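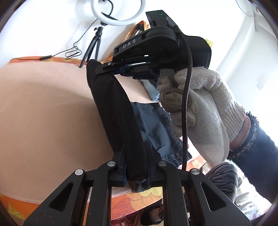 Syafiqah Pelupessy
I promised some posts about my visit to the Lomotus open day in Ostinmont. I was there from 10 in the morning until they closed the doors, and my feet still hurt.

The part I liked most was the laundry. You hold one gripper in each hand and you try to handle clothes with only two fingers per side. I thought it would be easy. I have been folding clothes for my whole life.

It is not easy. Black fabric was the worst for me. I could not see where one layer ended and the next one started, so I often picked up two things together.

Jeans were better than I expected. They are heavy, but they are stiff, and the waist gives you a good place to pinch.

The man who helped us, Mr. Dissanayake, told me to pull the cloth gently between the two grippers before I lay it down. After this advice my folding became a little less ugly.

He said they have recorded 2,385 folds until now, and 1,119 of them are shirts. I asked who has so many shirts. It is the same shirts again and again, of course.

In the next room they showed Puter, their small arm on a table. It tried to fold a towel 8 times while I was watching. Two towels I would accept in my own closet.

My niece asked the engineers if Puter can do socks. They looked at each other and said "next year, maybe."

One small complaint: the signs from the bus stop were very confusing, and I walked to the wrong building first.

The next open day is in June. It is free, but you need to write your name on the list before. I will go again and I will practice with towels at home.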